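# Acceptance Report, Karngate Sorting Package

The undersigned was instructed by the Prerkberg Institute to evaluate the Karngate package over 34 working days. 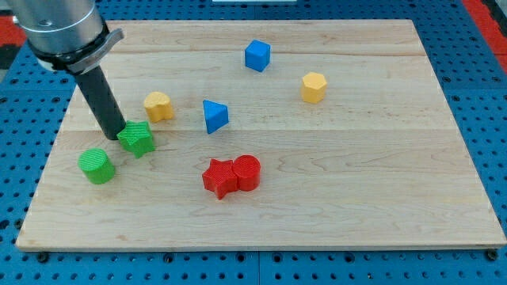
The supplier, Pretorius, undertook in its offer that the arm would group the blocks by color on verbal request. This it did, in 520 trials, with 3 faults. The undersigned has no objection to the color results.

The matter of Munine is recorded separately. Munine is the name under which the package answers. On a Monday in March the undersigned, being alone and the hour late, asked it to put the blocks in whatever order it preferred. The offer makes no provision for such a request. Munine waited nearly a minute. It then moved the yellow heart to the corner closest to the undersigned's chair and returned to its rest position.

The supplier was consulted and attributed the event to a default value. The request was repeated the next evening from a different chair – the heart was brought to that corner.

Purchase is recommended. The undersigned asks that the evaluation period be extended by 2 weeks.

Mattes Kuhlmann
Inspector of Equipment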